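Resealing a marble countertop, how often and with what?
Home Help > Kitchens > Counters and Sinks
Viewed 178 times

Posted by moodley_kitchen, 26/09/2021

We moved into a house in August that has marble counters in the kitchen. The seller left a half-used bottle of Sedo stone sealer under the sink and no instructions. I don't know when the counters were last done. Water left near the faucet overnight makes a darker patch that goes away by lunch. There are also a few dull rings where I think somebody set down glasses. Do I need to seal the whole thing again, and will that fix the rings? A company in town quoted me $500, which seems high for wiping something on a counter.

3 replies

Ekow Bawa

The dark patch tells you water is getting into the stone, so yes, it's time to reseal. You can check the rest of the counter the same way. Put a spoonful of water in a few different spots, leave it for 15 minutes, then wipe it up. If the stone underneath has gone darker, the sealer is worn out there. Usually it goes first by the sink and the stove, and the far ends can be fine for years.

Sealer won't do anything for the rings. Those are etch marks. Something acidic like lemon juice, wine or vinegar ate into the polish, and that is damage to the surface and not a stain. Light ones come out with marble polishing powder, a damp cloth and a lot of rubbing. Do that before you seal.

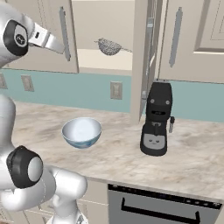 Marble countertop with a bowl on it.

For the sealing, clear everything off, bowls and all, and wash with a cleaner made for stone. No vinegar and no bathroom spray. Let the counter dry overnight. Wipe the sealer on in small sections, let it sit as long as the label says, and buff off whatever is left. Don't let it dry on the surface or you'll get a haze that is a pain to remove. If the label calls for a second coat, put it on after the wait time it gives. Keep water off for a day.

I wouldn't use the old bottle. You don't know how long it has been open. I use Katier on mine and do it once a year, but I cook a lot and I'm not careful.

$500 is too much if it's only sealing. If they are also grinding out the etches and repolishing, it could be fair. Ask them to split the quote.

haltell_dave

just use mineral oil, we did that for years on ours and it was fine

Ekow Bawa

Mineral oil is for soapstone and butcher block. On light marble it can soak in and turn yellow, and getting it out takes a poultice. Are you sure yours is marble?

haltell_dave

could be soapstone, it's dark gray

moodley_kitchen

Thanks. Did the water test tonight. Dark by the sink and next to the stove, nothing at the other end. I called the company back and it was $200 for sealing and the rest was polishing. Going to try the powder on 2 of the rings first and see how they look.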